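Open day at the Misolano: a morning among bedside tables
4 Dec 2023

I have a soft spot for hotel rooms when there's no suitcase of mine in them, so when the Misolano put up a notice saying it would open its show rooms for a day, I had my name down before I'd finished my coffee. It's the building on the Afridi side of the river, the one that had scaffolding up the front until March. There are 132 rooms altogether and we were let into a handful of them, plus the linen store and the housekeeping corridor, which for me was the best part of the lot!

We met in the foyer, were handed a photocopied floor plan and went up in small groups. Mine was a cheerful bunch. Two people had come purely to look at carpet, and I respected that enormously.

The first stop was a compact room on the quiet side. I'd expected to be taken with the bathroom (I usually am), but it was the bedside corner that got me. The wall is a plain creamy white, the skirting is thin and black, and the table tucked in by the bed has an orangey-brown timber top with a rounded front corner. I'm a shin-and-hip bruiser from way back, and a rounded corner on the side you walk past in the dark is a small kindness. There's a white drawer front under the top, then an open shelf down near the floor in the same timber. My book would live down there, and so would my glasses case.
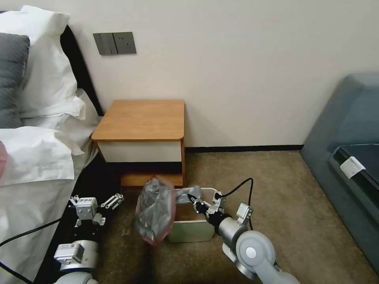 The bedside corner, with the switches and power point on the wall just over the table.

I want to put in a word for that wall plate too. It's dark grey, with the light switches on one half and the power on the other, right where your hand lands. I've stayed in places that charge a good deal more and have you crawling behind the headboard to find somewhere for a phone charger.

The beds are done in white with a dark grey pillow among the white ones, against a black headboard. I liked that the duvet hadn't been pulled tight as a drum. It spilled over the side in big loose folds and looked like a bed you could get into, and I'd much prefer that to the sort where you have to prise the sheet out with both feet. Close by there's a blue-grey upholstered sofa with a nicely padded arm. In a room this size it makes for snug quarters, but I could see myself there with the newspaper and a cup of tea.

Next came the bit about turning a room over, and here I took more notes than anywhere else. Our guide from housekeeping went through the order they work in: rubbish first, then linen, then surfaces, with the floor last. Rubbish goes first so that nothing gets put down on a clean surface afterwards. Simple enough, and I've been doing it backwards at home for years. The bags are clear ones, so a stray earring or a room card has some chance of being spotted before it goes down the chute. They gather each bag at the neck and give it a twist, and they're quite firm about not overfilling.
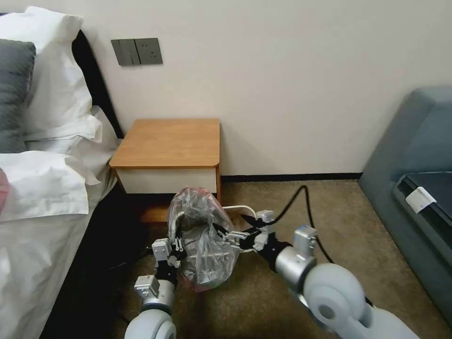 The linen store

Down one floor and along a corridor that smelled wonderfully of hot cotton. The shelving comes from Candosance and goes right up to the ceiling, and the guide told us the last stocktake came to 3709 pieces, counting everything from bath mats to pillowcases. Somebody in our group whistled. Each shelf has a coloured tag for bed size, and the folded edge always faces out, so you can lift off one sheet without bringing down its neighbours. I went home and rearranged my own cupboard that same evening — it took 80 minutes and I regret none of them.

We had a go at pillowcases as well. The trick is to fold the pillow lengthwise, slide it in and let it open up by itself. Mine went in crooked, but it went in.

Afterwards we went back up for a second look at the bedroom, and I was glad of it. I'd missed how well the honey-brown of the tabletop gets on with the tan carpet.
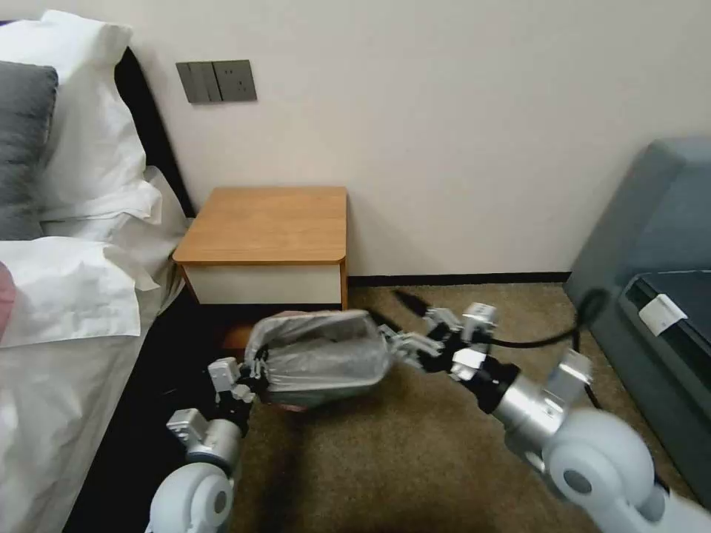

White pillows, one dark grey, and a bedside table with nothing on top of it.

A bare tabletop is a deliberate choice at the Misolano, we were told. No card about the spa, no notepad, no bowl of wrapped mints. I was on the fence about the mints, but the rest I'd happily do without. The furniture was made by Prira, a joinery outfit in the same district, and they did a trial run of about 100 bedside tables before the owners settled on this shape. I asked whether the earlier ones had square corners. They did, and apparently the cleaning staff were the ones who complained!

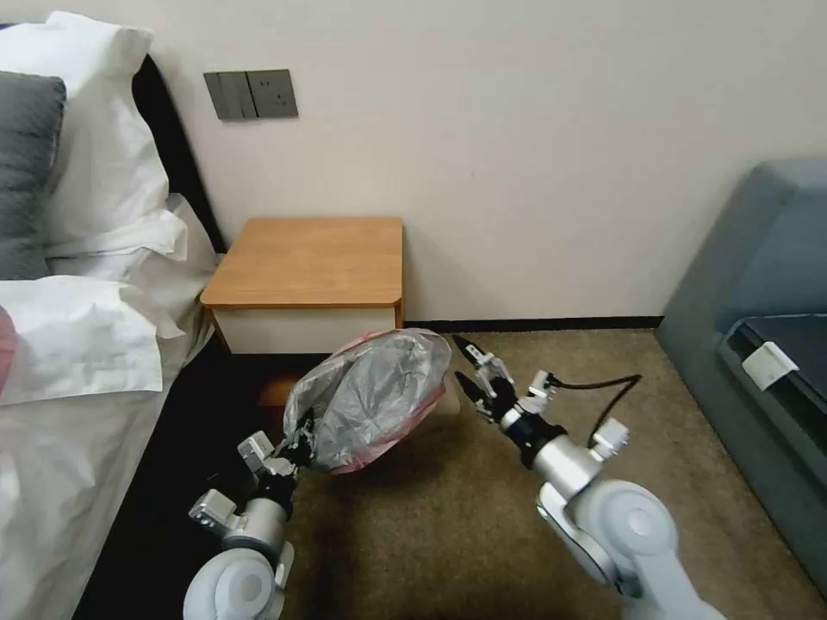 I also asked about the drawers, which have no handle that I could make out. You pull from underneath, and the idea is that there's one less thing to polish and one less thing to catch a dressing gown on. I'm still making up my mind about that.

Tea was laid on downstairs at the end, with a very decent lemon slice, and we were free to wander the ground floor for as long as we liked. If they run it again, wear flat shoes, take a pencil for the floor plan and ask to see the linen store even if your group is running late. The tram stop on the Afridi side is the closer one, though the footpath was still dug up outside the front entrance when I left, so go around by the side lane.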